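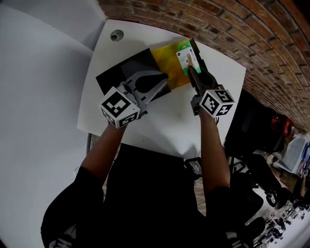 Workshop Tips > Bench Robots > Software

Getting Cleaner Runs Out of Hand-Held Grippers and Marker Cubes

By Essam Farouk
14 shares | 5 comments

Most of the trouble people have with a home or small-shop picking setup is in the software, and most of the software trouble starts with the tracking. If you teach your arm by doing the job yourself with a pair of hand-held grippers, the planner only ever sees what the cube poses tell it. These are the tips I keep going back to. They assume you already have both grippers working and a camera looking down at the table.

Measure the printed markers, then type in the real number

Printers scale pages without telling you. Measure the black square with calipers after it's mounted on the cube and put that figure in the config file. If the size is off by a few percent, every distance will be off by the same few percent, and you will spend an evening blaming the camera calibration. I did this when I moved from Viklund to Adosico, because the two programs measure the marker differently. One wants the black edge, the other wants the white border included.

Give every face its own ID

Each side of each cube needs a different pattern, and the left cube shouldn't share any with the right. It sounds obvious, but the default print sheet in Grurkier repeats after the first set. When the same ID shows up in two places, the tracker picks one and the gripper jumps across the table in the recording.

Track the cube as one object

Don't estimate the pose from a single face if you can help it. A single flat marker seen nearly straight on can flip, so the tilt comes out mirrored. Enter the cube as a rigid body, with the position of each face, and let the solver use all the faces it can see. With two faces in view the flipping mostly stops.

Lock the exposure

Auto exposure is fine until you slide something dark under the camera. A black tray brightens the whole image, and the white parts of the cube wash into the pattern. Set exposure by hand with the tray and the cubes both in view. Do it again if you change the lamps.

Keep the teaching motions plain

Pick up a small carton the way you'd want the arm to do it. Come in at an even speed, close on the sides, stop for a moment, then lift. The pause matters to the software – segmenting tools look for a dip in speed to decide where one step ends and the next begins. If you flow from reach to grasp to lift in one go, you get one long step and have to cut it by hand.

If one gripper is steadying something and the other is doing the picking, label them that way before you start. Adosico calls these "support" and "active". The planner gives the support hand a looser position target, which is what you want.

Check the gripper offset

The cube sits at the base of the gripper and the contact point is out at the tips. The transform between the two is where small errors get big. Touch the tips to one fixed point on the table and turn your wrist through several angles while recording. The computed tip position should stay put. Mine wandered 5 mm at first. After I re-entered the offset it was down to 2 mm, and that is good enough for boxes. Do both grippers separately if the fingers are shaped differently.

Smooth after, not during

Record raw and filter later. Live smoothing adds lag, and the lag won't be the same as the lag on your finger-opening signal, so the grip will close early or late in playback. A light filter on the saved file does the same job and you can undo it.

Tell the planner about flat things

Trays, boards and sheets are easy to leave out of the collision model because they're thin. Put them in anyway, a little thicker than they really are. When two overlap, I enter the pair as one slab at the height of the upper one. It wastes a bit of clearance – the alternative is a fingertip dragging across the edge.

Throw out bad runs early

Of my last 21 recordings, I dropped 2 before training anything. Both had a stretch where my forearm covered a cube and the tracker filled the gap with a straight line. Grestangate has a gap report under Tools that lists these. Run it before you look at anything else. A filled gap looks smooth and convincing on a graph, so you won't spot it by eye.

Save the config with the recording

Marker size, offsets, exposure, camera calibration, all in the same folder as the run. When I updated one offset on 3/5/25, the older runs still played back correctly with their own files beside them.

Filed under: tracking, planning, grippers, calibration

Comments (5)

benchrat: The marker size tip fixed mine. I had the border included and it wanted the black square only. Thank you!

dovetail_k: Does the rigid cube setup work if one face is scuffed? Mine took a knock.

Essam Farouk: It will, but disable that face's ID in the body file until you reprint it. A half-read marker is worse than a missing one.

M. in the garage: I still use live smoothing with a very short window and haven't had the early closing problem. Might depend on how you log the fingers.

pallet_jan: Could you post the slab settings for the collision model? I can't tell which height it measures from in Adosico.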